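Search this site
Search

The coffee table does the work

By Mereana Katene

Most living rooms have one surface that everything ends up on. In this one it's the coffee table, brown wood, with a light wooden tray on top. I spent an afternoon there talking about sofas, fruit and where to put your feet.

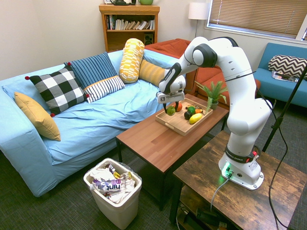
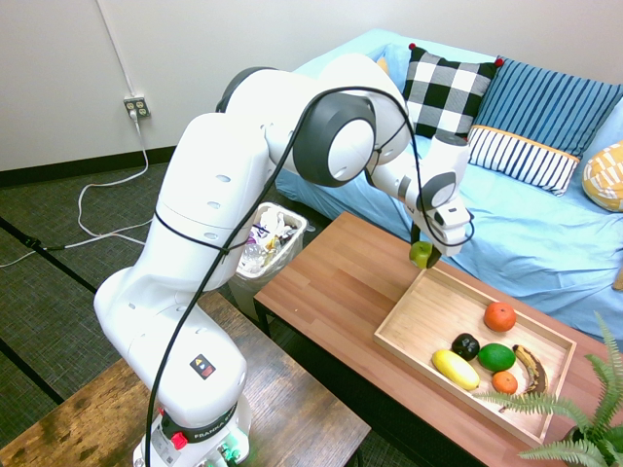
Light wooden tray, brown table, blue sofa, checked cushion with red trim.

Eifion Prydderch has been arranging rooms for Treloar, a small furnishing shop in Dutport, for 10 years. He starts with the tray. A tray lets you clear the table in one trip, and it gives loose things an edge to stop at. He likes fruit in it, real or play, as long as the colors are mixed.

The sofa has a light blue cover that wrinkles. Prydderch doesn't iron it. "It'll be creased again by supper," he said. He puts his effort into the cushions instead. Checks, stripes and yellow patterns all go together, in his view, if the cover under them is plain.

I asked about cost. He spent $1,279 on the room, and over half went on seating. The side table was secondhand — he found it in Niminby and left the rough finish alone.

He changes the cushions twice a year, usually in December and again when the weather warms up. The tray stays put. When people come over he slides it to one end, and the cups go at the other.

COMMENTS (2)

Tane Lowther
We have a tray like this and it's full of remotes and mail. Might try lemons.

Euan Moffat
Where is the checked cushion from? My wife wants the red pom-poms.

Get our home newsletter every week. By signing up you agree to our privacy policy.
Accept cookies | Manage settings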